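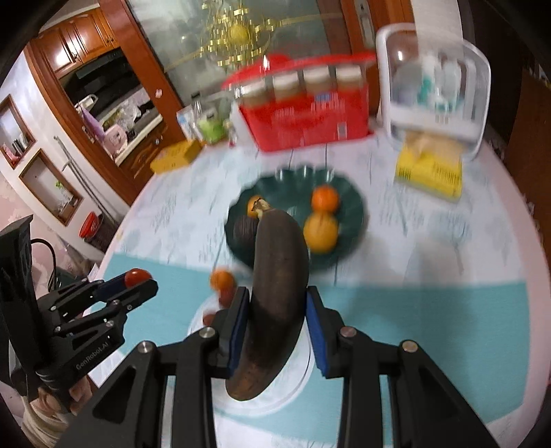

Our round table does too many jobs. We eat at it, the mail lands on it, and for most of the winter half of it was storage. In March I decided to get it back to being a table, and the fruit was what finally pushed me into it.

I had been keeping fruit in a deep bowl. The trouble with a deep bowl is that you only eat from the top. I'd put oranges in, then more oranges on those, and one day I reached in and found something soft at the bottom that had been there long enough to leave a ring on the glaze. The bowl has gone to the top of a cabinet and I don't miss it.

Now the fruit goes on the dark green dish with the wavy rim. It was a wedding present and had spent most of its life in a box. It's shallow, so everything sits in one layer and I can see what I have. Oranges and mandarins keep well enough on it. Small things like cherry tomatoes roll off, so they get a plate of their own, a little white one with a bit of an edge. I know people who keep tomatoes in the refrigerator. I don't, unless they're already cut.

Bananas are the weak point in this house. I buy them a bit green and for three days nobody wants one. Then they're right for a day, and after that they're mine to deal with. Once the peel has gone mostly brown I either bake with them that evening or peel them and freeze them in pieces. I used to freeze them in the skin to save a step. Don't do that. Getting the peel off a frozen banana with a butter knife is a miserable job and your fingers hurt after.

My banana bread is nothing special: 2 very ripe bananas, a stick of butter, sugar, flour, an egg, baking soda, salt. I bake it for 49 minutes, which sounds fussy, but at 45 the middle of mine was still wet and at 50 the bottom gets too dark. Your oven will have its own opinion.

The back of the table is where I gave up being strict. The red spice rack stays there, with its four jars, and so does the white box with the clear cover that the small bottles live in. I tried moving both to the kitchen counter for two weeks and ended up walking back and forth through every meal. The counter is short on space anyway — the pink appliance isn't going anywhere, and I need the rest for chopping. So the rack and the box came back. The bottles next to the rack are still under discussion.

Then there's the tablecloth. I've gone back and forth between plain oilcloth and a printed one. Oilcloth wipes clean, but it always felt like eating in a school cafeteria. The one I settled on is white with trees on it. I got it at the Fanus outlet in Ivesham, in the bin by the register, and it was marked down because the packaging was torn. It does show every drip. I put a ribbed placemat over the near side, where most of the dripping happens, and shake it out over the sink after dinner.

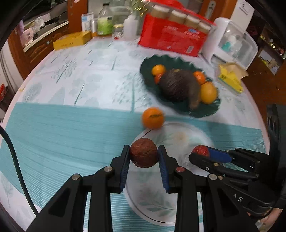

The flowered plate on the teal placemat, with a strawberry on the go and the green dish behind.

I like that big plate for anything that needs sorting. It has a pale flower and some green leaves on it and enough room to spread things out. Strawberries get tipped onto it as soon as they come home. Soft ones get eaten right away, the rest go in the refrigerator on a paper towel, unwashed. I rinse them when we're ready to eat them. Washing them all up front saves time but mine went fuzzy much sooner.

I've been doing it this way for a month and the mail has mostly stayed off the table. It goes in the red basket on the floor now, which was meant for something else. I'll have to look at that next, along with the metal rack under the wall niches. Things get put down on it and stay there.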